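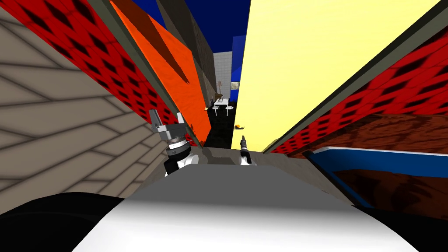 I put off buying a decent paint roller for years, and then we moved into a house with a hallway the color of old putty and I ran out of excuses. So! The Wesier 4-piece roller kit, from someone who has now painted a hallway, a stairwell and (by accident) part of a cat bed.

You get the handle, two sleeves and a tray. The handle is the good bit. It's got a soft grip and it spins freely, no squeaking, and it screws onto the Judley extension pole I already had without any wobble. I did the whole stairwell standing on the bottom steps, which my knees loved.

The sleeves are fine. One shed fuzz all over my first coat of yellow, so wrap yours in masking tape and peel it off before you start. The second one behaved, and it held loads of paint - maybe too much, I had drips on the baseboards until I learned to roll it out properly in the tray.

Now the tray. It's flimsy! Pick it up full and it bends in the middle, and that's how the cat bed happened. I've gone back to my old Tendeck one, which is ugly and weighs a ton and stays put.

Cleanup was easy enough with warm water and a bit of dish soap, though getting the sleeve off the handle took some swearing.

Would I buy it again? Yes, for the handle. I'm doing the bathroom next, in a green I already slightly regret.

4 stars, posted May 6, 2023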